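Planner says success but right arm stops short of goal in sim, left arm fine

Asked by rigoberto_a
Tags: simulation, motion planning, dual arm, head camera

Ok so I've been stuck on this for two days. Dual arm setup in a simulated apartment, parallel grippers, goals come from the head view. Left arm goes over the counter and gets to its pregrasp fine. Right arm plans, executes, controller reports done, and the gripper ends up short and too high. Same spot every time so it's not noise.

What I tried:
– more planning time, no change
– turned off collision checking against the counter, no change
– swapped the goals between arms. Left reaches the right arm's goal ok, right still misses
– horizon in the head view is tilted, I assumed that's just the neck roll and left it alone
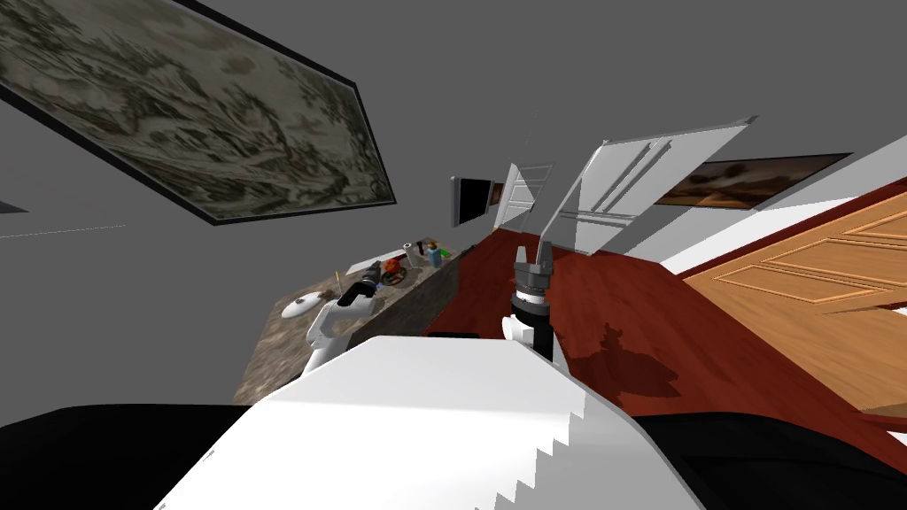 Control loop is 200 Hz, physics is whatever the default was. Goal pose gets transformed to the base frame once, at the start of the episode, then handed to the planner. Log for the last run:

plan: OK, 119 waypoints
exec right_arm: finished
goal check: position error above tolerance

Is this a planner thing or a controller thing? I don't want to retune gains on both arms if it's a frame problem. Using the Sastry wrapper if that matters, the one the Mestport people put out.

Answer by hv_mika (Hivville robotics club)

Probably gains. Simulated arms sag if stiffness is low, had the same with mine. Just crank it up untill it stops missing.

Comment from rigoberto_a: tried doubling it, no difference. also sag would put it low, mine is high

Answer by Walter Puma (accepted)

Not gains. "Finished" in that wrapper means the trajectory ran out of waypoints, it doesn't check where the arm is. So first thing, print the commanded joints and the measured joints at the last waypoint. If they match, controller is doing what it was told and the goal is wrong.

My guess is they match. Look at your neck roll. You leave it alone, but do you include it in the transform? If the head moves after you've cached the goal that's ok, if the head is still settling WHEN you cache it, it isn't. Wrapper starts the episode before the neck joints stop. Left arm goal may be cached later than the right one, depends on your order. Your swap test doesnt rule this out unless you swapped the cached poses and not just the names.

Do this:
wait until neck joint velocity is near zero
look up the camera to base transform at the image timestamp, not "latest"
draw the goal as a marker in the sim, look at it from a fixed third person camera

If the marker floats off the object you're done, it's the frame. If it sits right on it, check the tool offset for the right wrist. We had that at Bulia, left and right were 2 separate files and someone only edited one.

Comment from rigoberto_a: joints match at last waypoint. marker is floating way off. adding the wait now

Comment from rigoberto_a: wait + timestamp lookup fixed most of it. still a small offset on the right, going through the tool files next. marking this accepted

Comment from Walter Puma: post the offset if you find it, x and z please

Answer by guest

did you try reinstaling the wrapper? older version had a bug with the right arm I think, can't remember which one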